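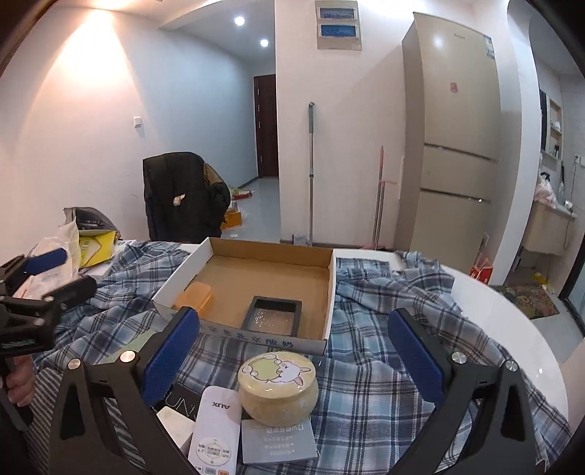
Anexo 1 - caixa de papelão aberta, manta xadrez

Chamado: impressora de espuma Jukeck não imprime desenho promocional
Cliente: Cafeteria Breso, unidade centro
Prioridade: alta
Status: resolvido, em observação

Relato do cliente
Desde a abertura da loja, a impressora aceita o arquivo da campanha de agosto, desce a bandeja até a altura da xícara e para com o erro "superfície não detectada". Os desenhos de fábrica imprimem sem falha. O arquivo foi enviado pelo aplicativo Veres, em PNG, 300 dpi.

Primeira análise
Log recebido às 9h40. O sensor de altura responde normalmente no autoteste. A falha ocorre somente com arquivos importados, o que reduz a chance de defeito no sensor. Solicitado ao cliente:
- reiniciar a impressora com o cartucho fora do suporte;
- repetir a impressão com xícara de 200 ml e espuma até a borda;
- informar a versão do Veres instalada no tablet.

Resposta do cliente
Procedimento executado, mesmo erro em 3 tentativas. A versão do Veres é anterior à recomendada para esse modelo. A loja usa também copos altos, cadastrados manualmente no perfil "Breso viagem". 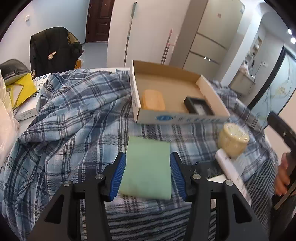 Segunda análise
O perfil "Breso viagem" estava marcado como padrão para arquivos importados. A bandeja procurava a espuma na altura do copo alto e interrompia o ciclo após 30 segundos. Os desenhos de fábrica ignoram o perfil padrão e usam leitura automática - por isso não apresentavam a falha.

Ação aplicada
1. Atualização do Veres pelo servidor da Brirulus.
2. Perfil padrão alterado para "Automático".
3. Exclusão e reimportação do arquivo da campanha.
4. Limpeza do bico e impressão de teste.

Resultado
Impressão concluída em xícara e em copo alto. Contraste um pouco baixo no copo alto; o cliente aceitou o resultado e vai ajustar a arte.

Pendência
Verificar com o desenvolvimento se a atualização mantém perfis manuais. Chamado aberto até a confirmação da loja após o próximo horário de pico.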